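Walville - relevés d'effectifs des plateformes d'échange de cryptoactifs

Fiche du jeu de données, version du 12 mai 2023

Contenu

Le jeu rassemble 539 annonces publiques de suppressions de postes, de gels d'embauche et de réorganisations chez les plateformes d'échange, les dépositaires et les prêteurs en cryptoactifs. Chaque ligne correspond à une annonce. Une même société peut donc apparaître plusieurs fois, et 20 d'entre elles ont plus de deux lignes.

Le fichier principal est annonces.csv, en UTF-8, séparateur point-virgule. Les champs sont : societe, pays_siege, date_annonce, type, postes_supprimes, part_effectif, source, langue_source.

Sur l'ensemble, 472 annonces ont une source primaire (communiqué, billet de blog, message d'un dirigeant). Les autres viennent d'articles de presse. Le nombre de postes est renseigné dans 428 lignes - ailleurs, le champ est laissé vide, jamais mis à zéro.

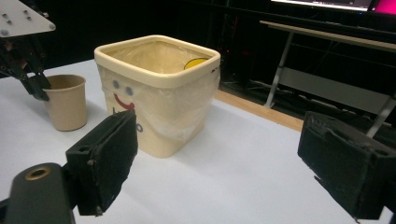

Les pourcentages sont repris tels que publiés. Quand une société donne une fourchette, nous gardons la borne basse et nous notons l'autre dans remarques.txt. Les filiales sont rattachées à la maison mère à la date de l'annonce, ce qui pose encore problème pour Kisinport et Hemer, à vérifier avant usage.

Limites connues

Les petites plateformes sont sous-représentées, surtout celles qui ne publient ni en anglais ni en français. Les départs volontaires ne sont pas suivis. Les lignes Nakajima antérieures au mois d'août ont été saisies à la main et les dates peuvent différer d'un jour selon le fuseau horaire.

Licence et contact

Réutilisation libre avec mention de la source. Corrections à adresser à Romana Procházka, en indiquant la société, la date de l'annonce et un lien vers la source.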